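Cenlow 500 Wipe-Down Table Covering, by the metre

Woven-look polyester base cloth with a clear acrylic face coat. Supplied off the roll by Skotdale for kitchen, caravan, classroom and tea-room tables. Cut edges do not fray and need no hem.

Stock code: CL-500
Roll width: 1400 mm
Minimum cut: 1 metre, then in 100 mm steps
Colours: natural, slate, bottle green, navy check, ochre stripe
Price: $89 for a pre-cut 3000 mm length; shorter lengths priced at the counter

Construction

The base is a plain-weave polyester, dyed before coating. The face coat is applied in two passes and cured flat, so the cloth has no permanent roll memory once it has rested. The reverse is uncoated. On a varnished or lacquered top we recommend a felt underlay, as an uncoated reverse will creep on a polished surface when plates are dragged across it.

The coating is matte. It does not have the high shine of PVC oilcloth and does not contain phthalate plasticisers. It will mark if cut with a knife and should not be used as a cutting or ironing surface.

Sizing

Measure the top, then add the drop twice. A drop of 200 mm per side suits most dining tables; 150 mm is preferable where chairs have arms. For a top 1000 mm wide, the full roll width gives a 200 mm drop on both long sides without trimming. Round tables up to 1000 mm in diameter can be cut from a single 1400 mm square. Larger rounds require a join, and we do not join this cloth.

Checks and stripes run parallel to the selvedge. The pattern repeat on the navy check is 89 mm. Allow one extra repeat if two lengths are to be laid end to end.

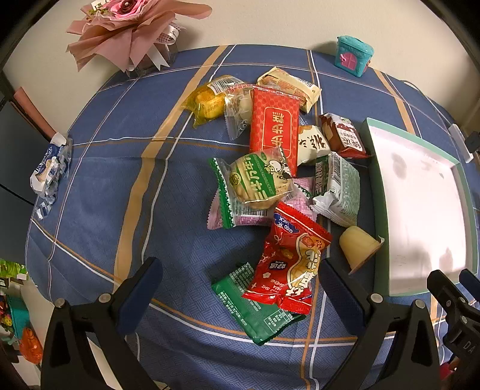 Zinash Wako wrote to ask whether the ochre stripe could be ordered cut across the roll, with the stripes running the short way of the table. It can, up to a finished length of 1400 mm. Beyond that the stripe must follow the long side. Write "cross cut" in the order notes and give the finished size in millimetres, length first.

Care

Wipe with warm water and a neutral detergent. Rinse with a second cloth, as dried detergent leaves a haze on the darker colours. Turmeric, beetroot and ballpoint ink should be lifted within the hour. Methylated spirits may be used sparingly on ink; test on the underside of the drop first. Do not use cream cleansers, bleach or scouring pads.

The cloth may be machine washed at 30 degrees on a gentle cycle, no more than a few times a year. Line dry in shade. Do not tumble dry. Fold creases will drop out after a day on the table, or can be pressed from the reverse with a cool iron and a tea towel between.

Heat resistance is limited. Use a trivet under teapots, casserole dishes and anything straight from the oven.

Test data

Abrasion (face, Martindale): 3000 cycles, no break in coating
Mass: 240 g per square metre
Light fastness: 6 (bottle green 5)
Water penetration: none after 24 hours, flat

Results apply to cloth from the current mill, Halás. Roll ends from the previous supplier are sold separately under the Cunudwood label and have a slightly heavier hand. The two do not match for colour and should not be laid side by side.

Accessories

Felt underlay, 1350 mm wide, cream or grey
Stainless tablecloth clips, pack of four, for tops up to 40 mm thick
Clip-on weights, pack of four, for outdoor use
Sample card, all five colours, postage only

Ordering and returns

Cut lengths leave the warehouse rolled on a tube. Lengths under 1500 mm are folded unless a tube is requested at checkout. Cut cloth cannot be returned unless faulty; please order the sample card if colour is critical. Faults in coating or weave should be reported before the cloth is washed.

Trade accounts and full-roll enquiries: Bohumila Vondráček, Skotdale sales counter.

Page revised 2020-04-11. Slate is on back order until June.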